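Home | Projects | Reports | Funding rounds | Contact

Progress report: automated shelf restocking, Melen store
Prepared by Sewwandi Gunawardena for the Sarkus workplace fund
Period ending November

The project is on schedule and within budget. Work in this period was done in simulation, ahead of the first arm going onto the floor at Melen. The model of the cabinet row was finished and the control software from Bruvow was connected to it. We have now run 300 simulated approaches to the cabinets. In 129 of them the gripper reached its target position without a correction from the operator. The target for the next period is more than half.

Most of the failed approaches had the same cause. The software judged distance poorly at the cabinet fronts, where the panels are see-through and light falls across them at an angle. Mulugeta Birhane is changing the lighting in the model from run to run so the software meets a wider range of conditions.

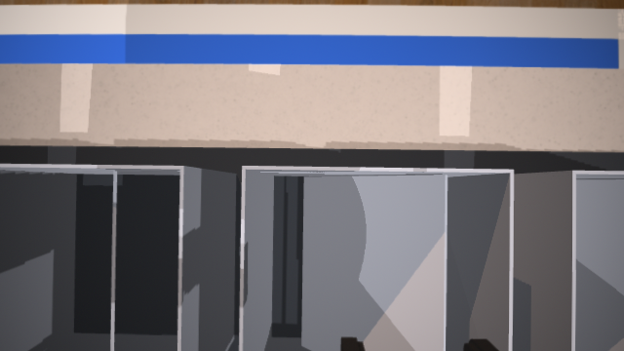 Simulated view of the cabinet row, gripper fingertips at the bottom.

Staff consultation went ahead as planned. Six employees from the early shift met with Eldana Feyisa and Ayana Gebremichael to go over which tasks would move to the arm. Under the current plan the arm takes over the low, repetitive restocking before opening. Checking dates, handling breakages and serving customers stay with staff. No positions are being cut, and rostered hours will stay the same through the trial.

Two concerns came up more than once. Staff want a say in when the arm is stopped, and they want the training held in paid time. We have agreed to both. Some people on the early shift also said they would miss the quiet hour of restocking, and we have not settled how those shifts will be organised.

Tsegereda Bogale will train the first two operators. The training outline is written but has not been tested with anyone outside the project.

The safety review by Olaniyan is still outstanding — we need it before any work on the shop floor begins. The second payment is requested on the terms already agreed.

2 comments | 6 shares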